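2020年7月3日 点検票(共同工房 Clerken、奥の作業区画)

記入:関口秀明
立ち会い:Oanh Khúc、Vilho Kallio(午後のみ)
対象:卓上アームの組み付け一式、非常停止回路、シミュレーション上の動作確認
前回の指摘事項は末尾にまとめ直した。記号は ○=良、△=使用可だが要対応、×=対応まで使用禁止、―=未実施。

## 1. 設置と固定

- [○] ベース固定ボルトの締め付け。合いマークのずれなし。
- [○] 架台の脚のがたつき。左奥だけ薄板を1枚挟んだまま。
- [△] 床の立入線。半径880 mmで貼ったテープが通路側ではがれている。
- [○] 架台まわりの私物。工具箱は棚へ戻した。
- [△] 架台の角の保護材。右手前のスポンジがない。

コメント(関口):立入線は貼り直しだけでは済まないと思う。掃除機をかけるたびに同じ場所がめくれる。次は床用の塗料で引きたいが、床は大家の持ち物なのでOanhが確認中。それまでは養生テープで補修し、はがれていたら電源を入れない。

コメント(Khúc):大家には電話した。折り返し待ち。塗料がだめなら薄いゴムの縁材を両面テープで留める案がある。つまずかない厚さのものを探す。

## 2. 電源と配線

- [○] 主電源スイッチの表示と動作。
- [○] 接地線の導通。
- [×] 延長コード(Basenの6口)。差し込み口のひとつに変色あり。
- [○] 制御箱の吸気口のほこり。清掃済み。
- [△] 架台下の配線の束ね。結束バンドが足りず、2本がひもで仮留め。
- [○] 漏電遮断器のテストボタン。

コメント(関口):変色した延長コードは外して赤札を付け、廃棄箱に入れた。代わりは壁のコンセントから直接取っている。はんだごてと同じ系統になるので、アームを動かす間ははんだ付けの机を使わないこと。利用表にも書いた。

コメント(Kallio):ひもの仮留めは前の点検のときも見た気がする。結束バンドは電材の引き出しの下段に入れておいたので、次に架台の下へ潜る人が替えてほしい。

## 3. 非常停止

- [○] 手元の押しボタン。押下で停止、回して解除。
- [○] 入口側の押しボタン。同上。
- [○] 解除しただけでは動き出さないこと。
- [○] ボタンの前に物が置かれていないこと。
- [△] 表示札。入口側は日本語のみ。

コメント(Khúc):入口側の札は英語も並べる。Onni RantalaとNelli Heinonenが12月まで週に何度か使う予定で、二人とも日本語の札は読めない。「非常停止」の下に EMERGENCY STOP、矢印で回す向き。印刷は済んでいて、ラミネートの順番待ち。

コメント(関口):停止の試験は低速で、腕を机の上に低く下げた姿勢から行った。高い姿勢での試験は今回していない。次回に回すので項目を足しておく。

- [―] 腕を上げた姿勢での停止試験。

## 4. シミュレーションでの事前確認

実機に新しい動作を入れる前に、必ずシミュレーションで同じ動作を通す。Aronの部屋モデルを使い、机の上の物をつかみに行く動作で確認する。今回の対象は燭台のつかみ。細くて背の高い物は倒しやすく、手首の角度が悪いと指より先に別の部分が当たるので、この動作を基準にしている。

- [○] 開始姿勢で机と腕が重なっていないこと。
- [○] 接近時の速度制限が有効になっていること。
- [△] つかむ高さ。燭台の上寄りに来ている。
- [△] 燭台のすぐ後ろにある箱との間隔。
- [○] 手前の本、左の白い紙束のような物に腕が触れないこと。
- [○] 机の両側の椅子に腕が触れないこと。
- [○] 1000ステップで打ち切りになる設定。

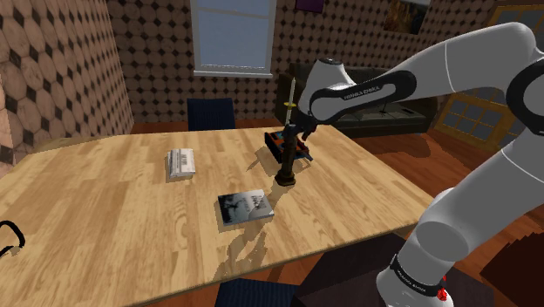
高さについては意見が分かれた。Vilhoは、上のほうをつかむと持ち上げたあとに足元が振れるので、軸の中ほどまで下げたいと言う。私は下げると後ろの箱が近くなるのが気になる。結論は出ていない。両方の高さで通して、接触の記録を比べてから決める。実機に入れるのはそのあと。

記録番号は3343。ログは共有フォルダの「aron_確認」に置いた。設定ファイルを上書きしないこと。変えるときは写しを作り、名前の後ろに自分の頭文字を付ける。前に上書きがあって、どの高さで通した記録なのか分からなくなった。

- [―] つかむ高さを下げた条件での通し確認。
- [―] 箱を奥へずらした条件での通し確認。
- [○] 衝突判定が机、椅子、ソファのすべてに入っていること。

コメント(Kallio):衝突判定は一覧で見た。壁と窓は腕が届かない前提で外してある。部屋モデルの中でベースの位置を動かすなら、ここは見直しになる。忘れそうなので設定ファイルの先頭にも注記した。

コメント(Khúc):シミュレーションと工房では机の大きさも周りの家具も違う。ここで○が付いても、実機の周囲の確認は別に必要。5の項目を省略しないでほしい。

## 5. 実機を動かす前の手順

当日の担当が毎回読み上げて確認する。慣れていても省かない。

- [ ] 立入線の内側に人がいない。
- [ ] 机の上は今回使う物だけ。
- [ ] 髪、ひも、手袋、名札が垂れていない。
- [ ] 非常停止の担当を決めた。操作の担当とは別の人。
- [ ] 事前確認の記録番号を利用表に書いた。
- [ ] 速度は最低の設定から始める。
- [ ] 終わりの合図を決めた。

コメント(関口):一人では動かさない。必ず2人。もう一人が来なければ、その日はシミュレーションと机上の作業だけにする。

コメント(Khúc):火の付いたろうそくは実機では使わない。燭台を使うときも、ろうそくは外すか、木の丸棒に替える。聞かれることが多いので手順書の本文に移したい。

## 6. 指先と手首

- [○] 指の取り付けねじの緩み。
- [△] 指先のゴム。片側に浅い切れ目。
- [○] 開閉時の異音なし。
- [○] 手首まわりの配線に引っかかりなし。

コメント(Kallio):切れ目は爪でなぞって分かる程度。今すぐ替えるほどではないが、左右そろえて替えるほうがいいので、Lappalainenに2個注文した。届いたら古いほうは捨てずに袋へ。型を取って自作できないか試したい。

## 7. 残件

| 内容 | 担当 | 状態 |
|---|---|---|
| 立入線の引き直し | Khúc | 大家の返事待ち |
| 架台の角のスポンジ | 関口 | 手持ちで対応 |
| 延長コードの代品 | Kallio | 未発注 |
| 架台下の結束バンド | 未定 | 部品あり |
| 入口側の札の英語併記 | Khúc | ラミネート待ち |
| 腕を上げた姿勢での停止試験 | 関口 | 次回点検 |
| つかむ高さの比較 | 関口、Kallio | 未実施 |
| 指先のゴム | Kallio | 注文済み |

前回からの持ち越しで片付いたものは、接地線の端子の締め直しと、制御箱のふたの蝶番。蝶番はM3のねじに替えた。余りは小袋に入れて制御箱の裏に貼ってある。

判定:条件付きで使用可。立入線の補修と、はんだ付け机を使わないことが条件。燭台をつかむ動作は、4の未実施の項目が埋まるまで実機に入れない。

Rantala、Heinonenの両名には、初回の利用前に3と5を口頭で説明する。説明した人は利用表の備考欄に署名すること。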